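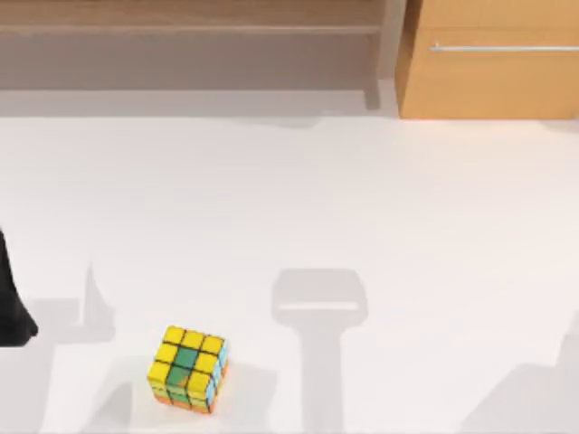

Small puzzle cube on a white table

Home | Films | TV | Ask | Help
Print this page | E-mail this page

Old pirate comedy, title?

Trying to find a family movie my dad taped off TV. Ship's cook inherits a hotel, goat in the elevator, runs maybe 80 minutes. Live action. Anyone?
Menaka Sivakumar

Sounds like Captain Dirnus Checks In. Goat is in the second half. There was a sequel but no goat, dont bother.
Callum Ogilvie

never seen it sorry. try the library

Janaka Barua

Callum's right. Two cuts tho, the TV one drops the whole Plunetti wedding bit. Paid more than 200 for a tape in January, turned out to be teh short one. Check the back of the box before you buy.
Shahnaz Mollah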